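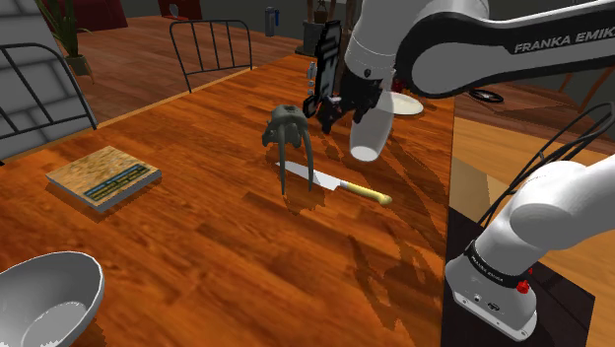 NOTICE TO RESIDENTS OF ULLEY CONCERNING THE LOWER BELL

Issued by the Office of the Parish Clerk, 6/7/23

1. The Office wishes to inform residents that the lower bell was heard again during the night, between the hours at which it is customarily heard. Residents are reminded that the lower bell was removed from the tower in the time of the present Clerk's grandmother and sold to the firm of Fothergill, who melted it. The receipt is held at this Office and may be inspected on request.

2. A number of residents have written to ask whether the Office intends to act. The position remains as set out in the December notice. The Office has no power over a bell it does not own. An inquiry was sent to Fothergill, whose reply stated that the metal from the lower bell had been used in the manufacture of gate hinges, 2,763 in all, and that the firm accepted no liability for the hinges or for any sound made by them after sale.

3. The Office has been able to trace 18 of the hinges. Three are on the gate of the old school. They were examined by the Clerk at night, with a lamp, while the bell was ringing. The hinges were silent and did not move. The Clerk placed one hand on the upper hinge and reports that it was cold, and that the ringing seemed to her to be farther away when her hand was on it and nearer when it was not. This observation has been entered in the book.

4. Residents living on the Nomow road have asked to be excused from the customary response. For the benefit of those newly arrived in the parish, the customary response is as follows. When the lower bell is heard, one person in each household rises, goes to the door, opens it, says the name of whoever in that household last died, and closes it. The door need not be opened wide. Households in which no person has died may say the name of the previous occupant.

5. The Office has considered the request with care and is unable to grant it. The Nomow road was excused once before, in the wet winter, on the grounds that the houses there were new and that the people in them had come from elsewhere and brought no dead with them. The bell was then heard on that road in the daytime, and continued until a Mrs. Galtusen, of the end house, went out in her apron and read aloud from the telephone directory. She was hoarse for a week. The Office reimbursed her for lozenges.

6. The Clerk, Ruth Cropper, gives notice that she will leave her post at the end of the year. She has held it for longer than she intended. The post will pass to Jade Ackroyd, who has been instructed in the keeping of the book, the location of the receipt, and the correct form of reply to Fothergill.

7. In connection with the above, the Clerk asks that the following be set down as part of the record. It is not usual for a notice to include matter of this kind. The incoming Clerk has been consulted and has raised no objection.

8. The Clerk's husband died in the spring. On the first night that the bell was heard after his death, the Clerk rose, went to the door, opened it, and found that she was not able to say his name. She had said her mother's name at that door for many years without difficulty and had come to regard it as a household task, on a level with winding the clock. She stood for a time. The bell did not stop. She could see other doors along the street, open by a few inches, each with its strip of light, and she could hear that the other names had been said.

9. She did not say it. She wishes this to be recorded without excuse. She closed the door and went back to the kitchen and sat at the table in his chair, which she had not done before, and the bell rang until it was light. The residents of Ulley will remember that night. Complaints were received. The Clerk answered each one in the usual form, stating that the cause was under review.

10. On the second night she again went to the door. On this occasion she said, in place of the name, that the gutter had come down at the back and that she did not know whom to call about it. She said that his boots were still in the hall. She said that she had been short with him over the car, and that she had been right about the car, and that it did not matter now. The bell stopped while she was speaking. She cannot say at which word.

11. The Office draws no conclusion from this. It is noted, however, that the customary response appears in no written source before the sale of the bell, and that the instruction to say a name may have been a shortening of some longer instruction, made by a clerk who wished to save paper. The Office has 200 sheets remaining and will provide one to any household that would like to write down what it intends to say. 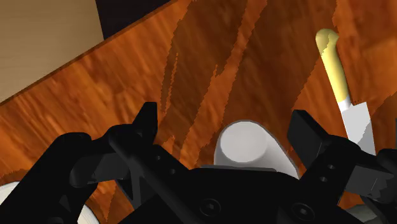

Jade Ackroyd asks that her dissent be attached here. In her view the customary response should stand as it is, a name and no more, and the matter of the gutter is no business of the parish. She said her father's name last night and it took one breath, and she was back in bed before the bell had finished, and she would not have managed it any other way. If the rule is made longer there will be people who cannot get to the end of it. She asks that they be allowed to go on being brief.

12. The dissent is accepted and will be kept with the notice. The outgoing Clerk has read it twice and considers that it is fair. Both forms of response will be treated as correct until further notice – the name alone, or the name with such other matter as the household may wish to add.

13. Residents are asked to oil their door hinges before the winter. The Office makes this request every year and it has no bearing on anything stated above. Oil is available at the counter. Please bring a jar.

14. Mrs. Galtusen has asked the Office to state that she still has the directory and is willing to lend it.

15. The gutter at the Clerk's house has been repaired. She thanks the resident who left the ladder against the back wall and did not give a name. It may be collected at any time, and the side gate is not locked.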